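Changing the finger pads on a hand-held gripper

The pads on our hand-held grippers are the part that wears out first. They are soft, they get pinched against things all day, and the textured inner face goes shiny long before anything else on the tool needs attention. These are the steps we follow at Sastby. They cover the gripper with the two black pads that meet in an upside-down V. The older Nokik model has a different carrier and is dealt with on its own page.

Allow 14 minutes for a pair once you have done it a few times. The first time will take longer.

When to change them

Change both pads if any of these apply:

The texture has worn smooth anywhere on the inner face.
There is a split or a nick in the rounded outer rim.
A pad rocks on its carrier when you press the tip sideways with a thumb.
Thin packaging slides out of the grip when it didn't a week ago.

Always change them as a pair. A new pad against an old one closes off centre and the tip gap will be wrong however you set it.

What you need

One pair of pads from the Tulmont box, left and right
2.5 mm hex key
Plastic spatula or an old bank card
Lint-free cloth and isopropyl alcohol
Feeler gauge
The log sheet

Don't use a metal scraper. Gilmar Mendonça scored a carrier with one in February and the new pad never sat flat on it.

Taking the old pads off

1. Switch the gripper off and unplug the lead at the tool end. Wait until the status light has gone out.

2. Lay the tool on its back on the folded towel with the fingers pointing away from you. Open them fully by hand. They should move freely. If they don't, stop and look at the linkage first.

3. Undo the retaining screw at the foot of each finger. There are two washers under each one, and the thin one goes nearest the pad. Put them in the dish.

4. Work the spatula in behind the pad from the foot upwards. Go slowly near the tip, where the pad is thinnest and likes to tear. If it does tear, roll the leftover bits off with your thumb.

5. Wipe both carriers with alcohol and let them dry for 5 minutes. Do not blow on them.

Fitting the new ones

6. Check left and right. The letter is moulded on the back of the pad and is hard to see under office lights, so tilt it. Fitted the wrong way round, the pads will go on but the ridges won't line up.

7. Hook the tip over first, then press down towards the foot. You should feel it seat at two points.

8. Refit the washers and screw. Tighten until the screw stops, then a quarter turn more. The thread is in plastic.

9. Do the other side.

Setting the gap

10. Close the fingers gently until you feel the stop. The tips should come close without pressing together. Slide the feeler gauge between them: we set ours to 0.4 mm. If the gap is too big or too small, turn the adjuster inside the body with the hex key, an eighth of a turn at a time, and measure again.

11. Plug the lead back in, switch on and run the zero routine from the menu. Skip this and the tool will report the width of the old pads.

Checking the grip

Start with a foam block, then a pencil, then an empty plastic bag. The bag is the one that shows up faults. Pick it up by a single fold, lift it and hold it for a slow count of ten. Repeat until you have 39 good lifts out of 40.
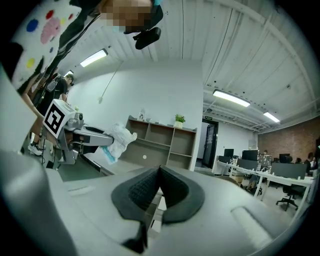
If you miss more than that, clean the inner faces with alcohol and try again before touching the adjuster. New pads carry a film from the mould and it often takes two wipes to shift. Märta Engström does this before fitting, which is probably the better order, but either works.

Common faults

One finger reaches the middle before the other: a pad isn't fully seated. Take out the screw, press the foot down hard and refit.

Squeak on closing: the pad is rubbing on the body. Check the washer order.

Width reading drifts over the first hour: some drift is normal while the pads settle. Run the zero routine again after lunch. If it is still moving the next morning, the screw is loose.

Fingers stick together when left closed: wipe them and store the tool open.

Looking after the new pads

Wipe them at the end of each day with a damp cloth. Keep alcohol for fitting and for grease, as it dries the rubber out if used daily. Store spare pads flat in their bag and out of the sun. We had 4 pairs go hard on the windowsill at the Montecinos site in one summer.

Write the date, tool number and gap setting on the log sheet. Old pads go in the general waste.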